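Open day at Vekero: one sink, two arms

The invitation to Vekero's open day on May 19, 2023 promised "bathroom cleaning, solved." I went with Abimbola Akande and 20 other members, and I'd hold off on selling your mop. The demonstration was a blue cloth, a white basin and some dark stains. One arm did the wiping.

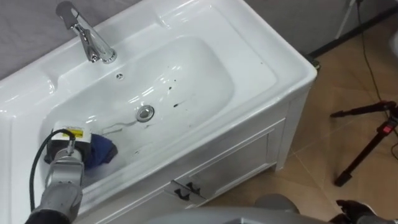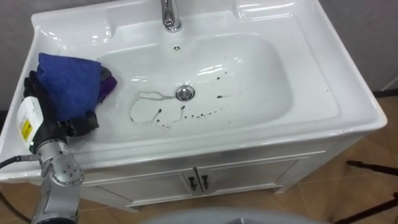
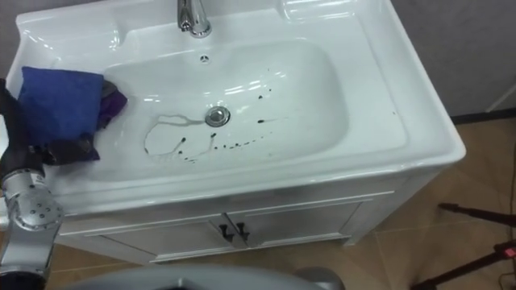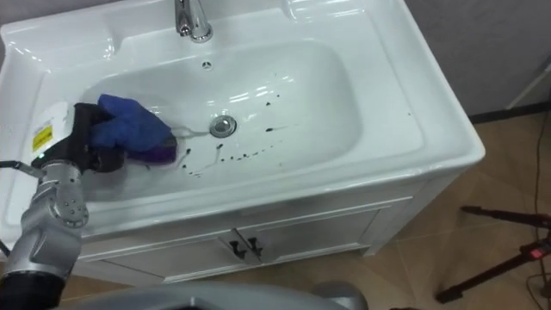

The Vekero arm and its blue cloth at the washbasin, with dark marks still in the bowl.

Nnamdi Bassey asked how long a full bathroom would take and was told that testing continues. He asked about hair in the drain and got the same reply. The brochure claims 888 hours of trials but doesn't say how many basins came out clean. I'd want that number before anyone talks price. Vekero plans another open day in October, and I've asked them to let us bring our own dirt.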